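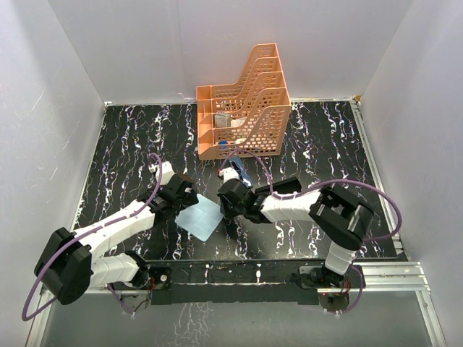

Figure 3. Bench used in the cloth trials, with both arms reaching in from the near side. The cloth lies between the ends of the arms, and the file organizer stands toward the back wall.

5.2 Cable snags during two-arm folding

The most common fault in the Droveo trials had little to do with the folding policy. Of 1000 attempts logged at the Girwood site, 173 were stopped by the safety layer before the cloth reached its final shape. We had expected most of these stops to come from missed grasps. When we went back through the joint logs, the largest group came from the cables that run along the outside of the arms.

The cables are left with slack so that the wrist can turn through its full range. In Figure 3 the slack is easy to see: purple cable bows out past the elbow of the right arm, and a thinner length arches from the tip of the right gripper in front of the lower edge of the organizer. Our collision model covered the links, the grippers, the enclosure walls and the objects on the table. It did not cover the cables. The planner was therefore free to choose a path that kept every modeled part clear while dragging a loop across something it could catch on.

A typical failure went as follows. The gripper closed on one corner of the cloth and began to lift. A cable loop caught on the organizer, and the pull on the wrist rose slowly over the next part of the motion. Because the rise was slow, the force check read it as the normal drag of cloth on the table. The arm kept moving until the current limit at the elbow tripped. Both arms then froze in place – the intended response, but one that left the cable under tension and the organizer tilted. In 6 of these stops the organizer fell when the operator released the brakes.

The release procedure was the more serious problem. Our written steps told the operator to open the enclosure, free the cloth and then release the arms. They said nothing about a loaded cable. On one occasion an arm swung back toward the near side as the brake let go, and the operator's hand was inside the enclosure. There was no injury. We halted the trials in May and rewrote the procedure so that the cable is checked and freed with the brakes still on, and the operator steps back before they are released.

We made two changes to the system as well. The Chávez planner now treats each arm as wider on the side where the cable runs, with the extra width set by hand for each joint. This is crude, and it rules out some poses that would be safe. We also added a check on the rate of change in wrist force, so that a slow, steady pull during a lift ends the attempt early.

Shorter cables were tried at the Zirerness site and dropped. They snagged less, but the connector at the wrist worked loose after long runs, and a loose connector is harder to detect than a stuck arm. Routing the cables inside the links would need new parts for the forearm and is left for later work. The results in Section 6 use the revised planner and the revised release procedure throughout.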